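Notes on Comparing Two Grippers for Tip Handling

February was given over to a question that had been deferred twice: which gripper should remain on the arm when the liquid handling work resumes. The arm is shared between three projects, and each change of tool costs the better part of an hour once the payload has been entered again and the sensor has been zeroed. It was therefore agreed that one gripper would be chosen for the spring and that the choice would rest on a written comparison.

The present post records that comparison in a less formal manner than the internal report. The views in it are my own. The measurements were taken jointly with Azlan Majimbun, who wrote the test program, and Zaid Sfeir, who maintained the log and repeated a portion of the runs in the evenings.

Two grippers were considered. The first is a parallel two-finger unit supplied by Wondunach, with flat pads that can be exchanged by removing two screws. The second is a three-fingered adaptive gripper that has been in our possession for several years and had, until this winter, been used mainly for bottles and jars. The Wondunach unit was expected to prevail. It is lighter, it closes more quickly, and its pads can be cut to suit the object.

Pipette tips are a demanding object for either tool. They stand close together, they are slender, and they deform under a modest load. An arm that lowers a finger between two rows must arrive within a narrow margin, or it will push tips down into the rack or lift several at once. A person does this work without thought, and a considerable amount of our time was spent learning what that person's hand is doing.

The test was kept plain. The program directed the arm to descend over a filled rack, close on a tip, lift it clear, carry it to a hole in a second rack, and release it. A run was recorded as good when the tip stood upright in the intended hole and its neighbors had not been disturbed. Every other outcome was recorded as a failure, including those in which the tip reached the correct hole after touching the edge of another. Some colleagues considered this rule severe. It was retained because a tip that has touched another surface would be discarded in ordinary laboratory use.

A force-torque sensor remained mounted between the wrist and the gripper throughout. Its readings were used to halt the descent when contact was felt, and they were stored for later study. The threshold was set once for each gripper and left alone, although there was some temptation to adjust it in the second week.
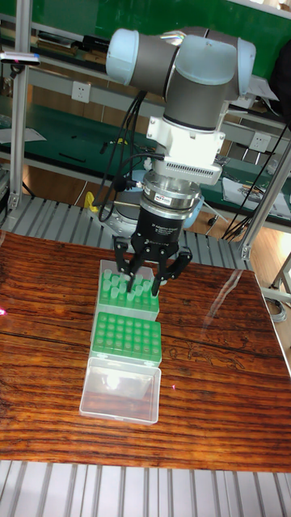

Graziella Morelli

The adaptive gripper was placed over the rear rows of the green rack in order to examine the clearance of each finger. With the hand open, the three fingers spread widely, and the middle one points straight down among the tips. This arrangement determines a great deal. The outer fingers must be given somewhere to go, and a rack with tips on every side offers them very little room. The program was revised so that the approach would begin at an outside row and proceed inward, with the hand turned to keep the outer fingers over cleared positions wherever possible.

In total, 784 attempts were logged across both grippers, of which 641 were recorded as good. The Wondunach unit accounted for the larger share of the good runs when the rack was full. Its flat pads enter between two rows with little disturbance, and the tip is held along a greater part of its length. Its weakness appeared at release. A tip would at times cling to one pad and lean as the jaws opened, and the program had no means of correcting this. New pads with a rougher face reduced the problem without removing it.

The adaptive gripper was slower and, in the first days, considerably worse. Of the 152 failures that Mr. Sfeir examined in his first reading of the log, nine were later found to have been entered twice, and the corrected number is the one on which the total above depends. Most of the early failures arose from a single cause: the fingertips curl slightly inward as they close, so that the point of contact rises. The target height had been set for the open hand. After the height was corrected, the results improved sharply, and the remaining failures were spread across the rack with no clear pattern.

Cabling deserves a paragraph of its own. The bundle that runs down the side of the arm must be loose enough to permit full rotation of the wrist and short enough to stay away from the work. We did not find the proper length at the first attempt. During one long sequence the loop pulled against the wrist, and the sensor reported a steady sideways load that was mistaken for a fault in calibration. An afternoon was lost to this error. I would advise any group beginning similar work to rotate the wrist by hand through its entire range, with the sensor reading displayed, before a single trial is recorded.

The table also had an influence. Its surface is glossy and strongly striped, and the overhead light is reflected in it. Ditte Vigfúsdóttir, who was responsible for the vision work, found that the edges of the clear boxes were located less reliably than those of the green racks. Her recommendation was to take all positions from the green parts and to treat the clear box as a fixed offset. This was adopted for both grippers and no further difficulty of the kind was noted.

The matter of cost was raised by Laurențiu Ilie, to whom the report was addressed. The Wondunach unit is on loan until the end of the spring, and the purchase would have to be justified on more than one task. The adaptive gripper is already paid for. It can also lift an entire rack by its sides, which the parallel unit cannot do with the pads presently fitted. A session of 57 rack transfers was completed with the adaptive gripper, and none was dropped.

My recommendation, submitted at the close of the work, was that the adaptive gripper should remain mounted for the moving of racks and boxes, and that the Wondunach unit should be kept for single tips until the loan expires. This does not satisfy the original wish for one tool. Mr. Ilie has asked whether a tool changer would be a reasonable expense, and Mr. Majimbun is obtaining a price.

Two items remain open. The rougher pads have not been tested over a long period, and it is not known how quickly they wear. The descent speed was also the same for both grippers, a choice made for fairness that may have held the parallel unit back. A further set of runs at the higher speed is planned, and the figures will be posted in this place when they have been checked.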